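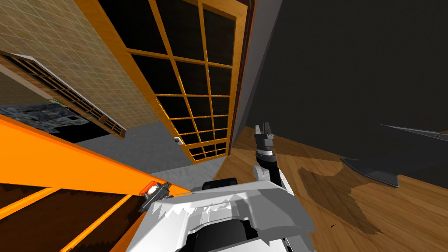
June, notebook, 4 pm. Third go at the reed-bed dye for the Emley cloth, and it's finally giving the colour I've been after! 28 g of dried weld, 18 minutes at a low simmer, then straight into the iron bath. Leire Peñalver reckons the iron should go in later, but the green we got is lovely — soft and a bit mossy. For the border I want a warm brown, close to the wooden floor by that sliding door, with the door frame's orange as a thin stripe beside it. Madder should get me the orange.

Swatches 3 and 4 pegged up by the sink, please leave them till they're bone dry. Clive Treloar has the Sitcombe wool and is bringing it over — can't wait to see how it takes next to the linen.

To do: rinse the big pan, order more alum from Kollis, try the madder with chalk.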